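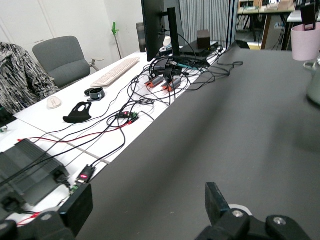 How did Samuele Guerra get into acting? Through a school play in Girton, where he filled in for a classmate at 17.

"I had 2 lines and forgot one," he said. He kept going to auditions anyway, and a year later he joined the touring cast of Brevimer. The show played 74 nights.

Guerra, now filming the second season of Vekdale, still prefers the stage. "On TV you wait all day – up to 18 hours once – for one short scene," he said. He goes back to theater in June.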